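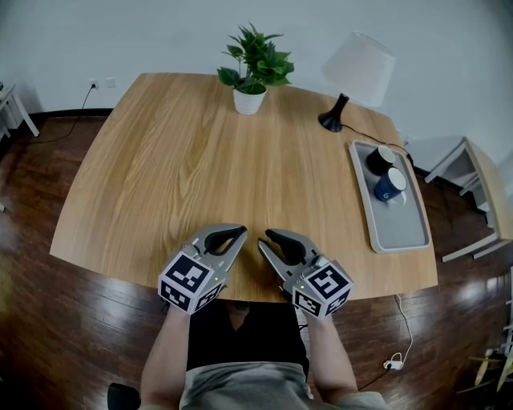
Aatos reckons the mugs should go on the tray upside down, and that the lamp wants moving before anyone sets a drink beside it. Noted.

December, 3 pm. Oak-coloured table, plant and lamp at the far end, grey tray on the right. Two mugs on it, the black one and the navy one, both on their sides. Lamp flex runs over the right of the top – clip it to the back edge.

To do: felt pads for the tray, 20 mm. Ask Remo for the rest of the Sarnska oil.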